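Chapter 7
Building a Hand-Held Gripper

In the last chapter you drew a gripper on paper and worked out how far the jaws had to open. In this chapter you will build one. It is held in the hand and has no arm behind it, so you can test the jaws, the pads and the shell before you spend money on motors.

You can do all the work at a kitchen table, but a shared workshop is easier. The parts list at the end of the chapter was priced for the Skastedach workshop, where members pay for filament by weight. The full set came to 92 dollars, including the screws. If you print at home, allow two evenings for the shell alone.

What you will learn
How to choose a pad shape for flat, round and uneven objects
How to fit a rubber pad so that it can be replaced
How to mount a square marker so that a camera can find the gripper
How to run a grip test and write down the results

Before you start
You should have finished Chapter 6 and have your jaw drawing at hand. You will need a small screwdriver, a metal ruler, calipers and a kitchen scale that reads to at least 900 grams. Read Section 7.2 before you cut any rubber.

Words used in this chapter
Jaw: one of the moving parts that close on an object.
Pad: the soft part of the jaw that touches the object.
Shell: the outer cover of the gripper.
Marker: a printed square pattern whose position and tilt software can work out from a camera view.

Most first builds go wrong at the pad. A flat pad holds a flat board well and lets a broom handle turn. A V-shaped pad gives a round handle two places to rest, and it can still take the edge of a board. Our test board weighs 497 grams. Hold it level, then tip it slowly, and note the angle at which it begins to slip. Repeat the test with each pad before changing anything else. Keep the squeeze the same each time, or the numbers will tell you very little.

Work in pairs if you can. One person handles the gripper while the other reads the angle and writes it down. Swap places after each pad. 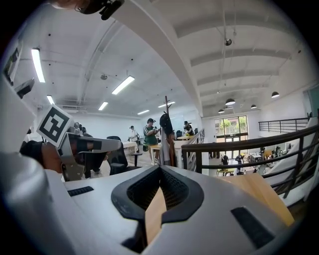 Hortensia Retamal
Workshop instructor and author of Chapters 5 to 9

A board held in the V of a black rubber pad is the grip used in Section 7.1. The square marker on top of the second gripper comes up again in Section 7.4, where you will print your own and fix it in place. Start with the pads.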